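Bainbridge Publishes First Results From Household and Shop-Floor Chore Trials

GRAVVILLE, July 7, 2018 – Bainbridge, a developer of handling equipment for small workplaces, today published the first results of Pratance, its program to measure how well machines can do ordinary chores. The short answer is that they can do some of them, slowly, and with a person close by.

The report covers 88 tasks drawn from homes, offices and shop floors. They include clearing a table, moving a desk phone, sorting fasteners into bins, folding towels and restocking a low shelf. Each task was first done by a person using hand-held grippers, then attempted by a two-armed machine working from those recordings. The machine made 981 attempts in all.

A task was rated ready only if the machine finished it without help on every attempt and left nothing dropped or tipped over. On that measure, 9 of the 88 tasks passed. All of them involve rigid objects that start in a known place. Most are shop-floor jobs, such as moving boxed parts from a cart to a bench.

Household and office chores did less well. Soft items changed shape when lifted. Clear bottles were often located too far to one side, and the grip closed on air or on the cap. Corded objects were the hardest group, as a coiled cord pulls back by a different amount each time. Where the machine did finish a job of this kind, it took around 3 times as long as the person.

The tests also showed that layout matters more than the company had expected. Moving a table a short distance from its recorded position was enough to fail several tasks that had been passing the day before. The machine handled a change of lighting better than a change of table height.

Bainbridge does not plan to sell a general chore machine on the strength of these results. The nine passing tasks will go to a longer trial at the company's parts depot in Hollell, where the machine will work full shifts next to regular staff. The remaining tasks stay in the test set.
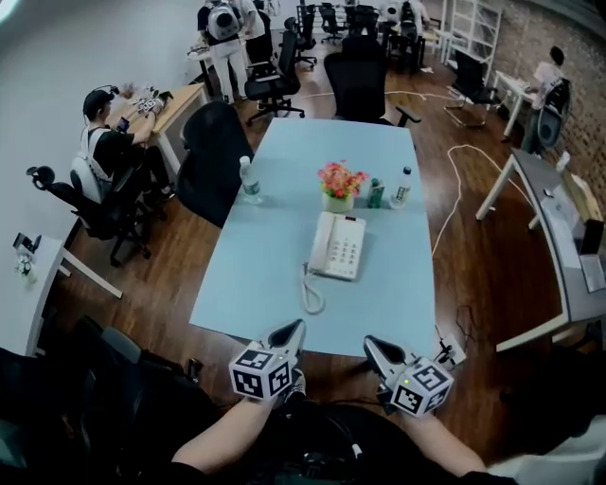 Hand-held grippers at a table with a corded desk phone, artificial flowers and bottles.

The second round of Pratance starts in October. It will add more soft and corded items and will repeat each failed task with the furniture in several positions. The scoring rules will stay the same – a task that needs a hand from a person will still count as a failure.

The full task list and scoring sheets are available on request from the Bainbridge press office in Gravville.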